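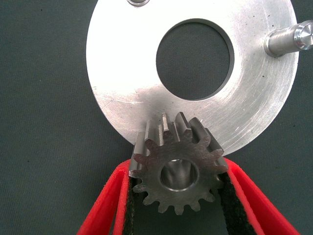 Corkholm Technical Institute | Department of Assembly Automation | Visitor Forum

tmarikar: The department thanks all who attended the September open day. The gear and plate assembly was demonstrated in Room 13 with 2 arms.

jevum_rail: A worthwhile visit, although one gear at a time seems slow for a workshop.

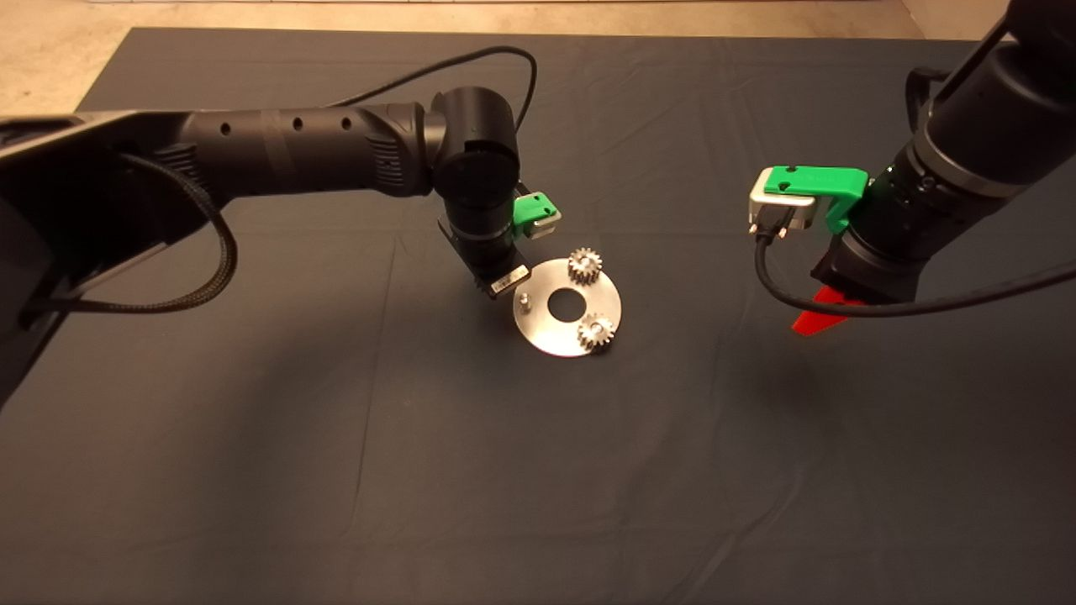

Tania Kodikara: I disagree about speed. For teaching purposes a slower pace is preferable - students can follow each grasp.

jevum_rail: For teaching, accepted. I would still like to see cycle times posted.

Contact the department | © Corkholm Technical Institute | Back to top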